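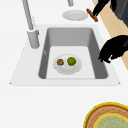 4장. 코호트 유지율 보고서 설정

이 장에서는 Perkesel에서 고객 코호트를 정의하고 유지율 보고서를 생성하는 절차를 설명한다. Turgate 커넥터를 통해 주문 원장이 이미 연결되어 있어야 한다. 연결이 되어 있지 않은 경우 3장을 먼저 수행한다.

적용 대상: 작업공간 관리자, 분석 편집자
필요 권한: 지표 정의 쓰기, 원본 테이블 읽기

4.1 용어

코호트: 같은 기간에 기준 이벤트가 처음 발생한 고객의 집합. 한 고객은 하나의 보고서 안에서 하나의 코호트에만 속한다.

기준 이벤트: 고객을 코호트에 배정하는 이벤트. 기본값은 첫 결제이다.

복귀 이벤트: 고객이 유지된 것으로 판정하는 이벤트. 기준 이벤트와 같은 유형을 지정할 수 있으나, 코호트 배정에 사용된 건 자체는 복귀로 집계하지 않는다.

관측 구간: 기준 이벤트 이후 복귀 이벤트를 찾는 단위 기간. 일, 주, 월 중에서 선택한다.

미완료 구간: 보고서 실행 시점에 아직 끝나지 않은 관측 구간. 기본 설정에서는 값이 표시되지 않는다.

4.2 설정 전 확인 사항

1. 관리 > 데이터 원본에서 주문 원장의 상태가 "동기화됨"인지 확인한다.
2. 고객 식별자 열에 빈 값이 있는지 확인한다. 빈 값이 있는 행은 코호트 배정에서 제외되며 오류로 보고되지 않는다.
3. 작업공간 시간대를 확인한다. 시간대는 관리 > 일반에서 변경할 수 있다.
4. 환불 건의 기록 방식을 확인한다. 별도 행으로 기록되는 원장과 원래 행의 상태만 바뀌는 원장은 4.4의 설정이 다르다.

주의: 보고서를 만든 뒤에 시간대를 변경하면 자정 전후에 발생한 이벤트의 소속 구간이 바뀐다. 이미 배포한 보고서의 수치와 일치하지 않게 되므로, 변경 전에 기존 보고서를 내보내 보관한다.

4.3 코호트 정의 만들기

1. 왼쪽 메뉴에서 지표 > 코호트를 선택한다.
2. "새 정의"를 누른다.
3. 이름을 입력한다. 이름은 작업공간 안에서 중복될 수 없다. 저장한 뒤에도 이름은 변경할 수 있으나 내부 키는 변경되지 않는다.
4. 기준 이벤트를 선택한다.
5. 코호트 단위를 선택한다. 월 단위를 선택하면 달력 월을 기준으로 묶인다. 가입일로부터 계산하는 이동 월은 지원하지 않는다.
6. 시작일을 입력한다. 시작일 이전에 기준 이벤트가 있었던 고객은 시작일 이후의 거래가 있더라도 신규 고객으로 취급하지 않는다.
7. "저장"을 누른다.

참고: 6번 단계의 판정은 원장에 이전 기록이 있을 때만 가능하다. 예를 들어 원장이 2월부터 적재되었다면, 그 전에 처음 구매한 고객도 2월 이후의 첫 거래를 기준으로 배정된다. 이 경우 적재 초기의 코호트에는 기존 고객이 섞여 유지율이 실제보다 높게 나올 수 있다. 이전 고객 목록을 확보할 수 있으면 4.6의 절차로 제외한다.

4.4 복귀 이벤트와 예외 지정

1. 정의 화면에서 "복귀 조건" 탭을 연다.
2. 복귀 이벤트를 하나 이상 선택한다. 여러 개를 선택하면 그중 하나만 발생해도 유지로 판정한다.
3. 최소 금액이 필요하면 "금액 조건"을 켜고 값을 입력한다. 통화가 여러 개인 원장에서는 환산 통화를 함께 지정한다.
4. 환불이 별도 행으로 기록되는 경우 "환불 연결 열"에 원 주문 번호 열을 지정한다.
5. 환불이 상태 값으로 기록되는 경우 "제외 상태"에 해당 값을 입력한다. 대소문자를 구분한다.
6. "내부 계정 제외"를 켠다. 제외 대상은 관리 > 내부 계정의 목록을 따른다.
7. "검사"를 눌러 조건식을 확인한 다음 저장한다.

주의: 4번과 5번을 동시에 설정하면 같은 환불이 두 번 반영될 수 있다. 원장의 기록 방식에 맞는 한 가지만 사용한다.

참고: 정기 결제의 자동 갱신을 복귀 이벤트로 지정하면 실제 이용이 없는 고객도 유지로 집계된다. 결제 유지와 이용 유지를 모두 보고해야 하는 경우에는 정의를 따로 만든다. 하나의 정의에서 두 값을 나누어 표시하는 기능은 없다.

4.5 유지율 계산 방식 선택

Perkesel은 두 가지 계산 방식을 제공한다. 방식은 보고서 단위로 저장되며, 같은 정의를 사용하는 보고서끼리 방식이 다를 수 있다.

구간 유지율: 해당 관측 구간에 복귀 이벤트가 한 번 이상 있는 고객의 비율. 구간이 지나면서 값이 다시 올라갈 수 있다.

연속 유지율: 첫 구간부터 해당 구간까지 빠짐없이 복귀 이벤트가 있는 고객의 비율. 값이 올라가지 않는다.

설정 절차는 다음과 같다.

1. 보고서 > 새 보고서 > 코호트 유지율을 선택한다.
2. 4.3에서 만든 정의를 선택한다.
3. 계산 방식을 선택한다.
4. 관측 구간의 수를 입력한다. 기본값은 16이다.
5. 분모를 선택한다. "코호트 전체"는 배정된 고객 전원을 사용하고, "관측 가능 고객"은 해당 구간이 끝날 때까지 관측된 고객만 사용한다.
6. "미리 보기"를 누른다.
7. 표의 첫 열에 표시된 고객 수를 원장의 집계와 대조한다.

주의: 전체 평균 행은 각 코호트의 비율을 단순 평균한 값이 아니다. 고객 수로 가중한 값이며, 뒤쪽 구간일수록 평균에 포함되는 코호트가 적어진다. 따라서 평균 행의 구간별 변화를 한 집단의 추이로 해석해서는 안 된다. 구간별로 같은 코호트만 비교하려면 "공통 코호트로 제한"을 켠다.

주의: "미완료 구간 표시"를 켜면 진행 중인 구간의 값이 완료된 구간과 같은 표에 나타난다. 이 값은 구간이 끝날 때까지 증가할 수 있다. 외부에 배포하는 보고서에서는 이 항목을 끈다.

4.6 고객 목록으로 제외하기

제외 목록은 Usuga 모듈에서 처리한다. 모듈이 설치되지 않은 작업공간에서는 해당 메뉴가 표시되지 않는다.

1. 고객 식별자만 포함된 CSV 파일을 준비한다. 첫 행에는 열 이름을 둔다.
2. 파일을 UTF-8로 저장한다.
3. Usuga > 목록 > 가져오기에서 파일을 선택한다. 파일 하나에 최대 2000행까지 넣을 수 있다. 초과하는 경우 파일을 나누어 같은 목록에 추가한다.
4. 식별자 형식을 선택한다. 앞자리에 0이 있는 식별자는 반드시 "문자열"로 지정한다.
5. 가져오기 결과에서 일치한 행과 일치하지 않은 행을 확인한다.
6. 코호트 정의의 "제외" 탭에서 목록을 연결한다.
7. 정의를 저장하고 보고서를 다시 계산한다.

참고: 스프레드시트 프로그램에서 CSV를 열었다가 저장하면 식별자의 앞자리 0이 삭제될 수 있다. 일치하지 않은 행이 많으면 원본 파일을 텍스트 편집기로 열어 확인한다.

목록을 수정해도 연결된 보고서는 자동으로 다시 계산되지 않는다. 보고서 상단에 "목록 변경됨" 표시가 나타나면 "다시 계산"을 누른다.

4.7 작은 코호트 처리

고객 수가 적은 코호트에서는 한두 명의 차이로 비율이 크게 변한다. 보고서 설정의 "최소 고객 수"에 값을 입력하면 그보다 작은 코호트의 비율이 가려진다. 가려진 코호트도 전체 평균의 계산에는 포함된다. 평균에서도 제외하려면 "평균에서 제외"를 함께 켠다.

"신뢰구간 표시"를 켜면 각 칸에 하한과 상한이 추가된다. 구간은 칸별로 독립적으로 계산되며 여러 칸을 동시에 비교하기 위한 보정은 적용되지 않는다. 표에서 가장 높은 칸과 가장 낮은 칸만 골라 차이를 판단하는 용도로 사용하지 않는다.

4.8 오류 및 경고

오류 1438: 기준 이벤트의 시각 열을 날짜로 변환할 수 없음
원인: 열에 서로 다른 날짜 형식이 섞여 있거나 열 유형이 잘못 지정되었다.
조치:
1. 관리 > 데이터 원본에서 해당 테이블을 연다.
2. 시각 열의 표본 값을 확인한다.
3. Turgate 커넥터의 열 매핑에서 입력 형식을 지정한다.
4. 전체 동기화를 실행한다. 증분 동기화로는 기존 행이 수정되지 않는다.

경고: 코호트 크기가 이전 계산과 다름
원인: 과거 날짜의 거래가 나중에 적재되었거나 고객 식별자가 병합되었다.
조치: 보고서의 "변경 내역"에서 추가된 고객과 제거된 고객을 확인한다. 식별자 병합이 원인이면 두 식별자 중 더 이른 기준 이벤트가 적용된다.

경고: 첫 구간의 유지율이 100%임
원인: 원장에 주문 한 건이 여러 행으로 나뉘어 있어 나머지 행이 복귀 이벤트로 집계되었을 가능성이 있다.
조치: 데이터 원본 설정에서 "주문 번호로 묶기"를 켜고 다시 계산한다.

4.9 보고서 배포

1. 보고서 오른쪽 위의 "공유"를 누른다.
2. 수신 대상을 선택한다. 보기 권한만 있는 사용자는 고객 단위 목록을 열 수 없다.
3. "정의 요약 포함"을 켠다. 기준 이벤트, 복귀 조건, 분모, 시간대가 표 아래에 기록된다.
4. 정기 발송이 필요하면 발송 주기를 지정한다. 월간 발송은 원장 마감이 끝난 다음 날 이후로 설정한다.
5. "게시"를 누른다.

주의: 게시된 링크는 보고서의 최신 계산 결과를 표시한다. 특정 시점의 수치를 고정해야 하는 경우 "스냅샷으로 게시"를 선택한다. 스냅샷은 다시 계산할 수 없다.

문서 정보
개정판: 2
개정일: 4월 25일 금요일
작성: Vanderleia Fontes, Dranstead 기술문서팀
변경 사항: 4.5에 분모 선택 항목 추가, 4.8의 오류 1438 조치 순서 수정

다음 장: 5장. 세그먼트별 비교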